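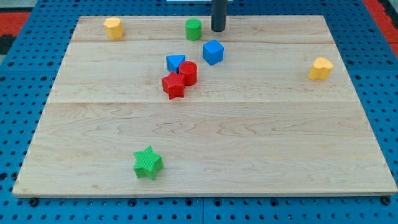 The river took the stage first, according to Mirta Paredes, and the costumes a little after. She had 50 people in the hall at Grarnodbridge when the water came under the doors.

November
By Rocío Cisternas

Paredes was going to sing that evening with the actor Wenceslao Lozano. They left by the kitchen stairs and spent the night on the upper floor of a school, together with 86 neighbors. Lozano posted the telephone numbers of the rescue boats on his page every hour, until his battery died at 4 in the morning.

The flood has closed both theaters in the town. Filming of the series "Janico" has stopped too, and the director, Brunello Mazza, has sent his crew home with full pay. "The script can wait," he told me.

Now the singers of the region are preparing a benefit concert in Brivholm. Pilar Benítez will open it — she was born two streets from the river — and Paredes will sing in a borrowed dress. The tickets are sold at the Carretero bookstore, and all the money goes to the families.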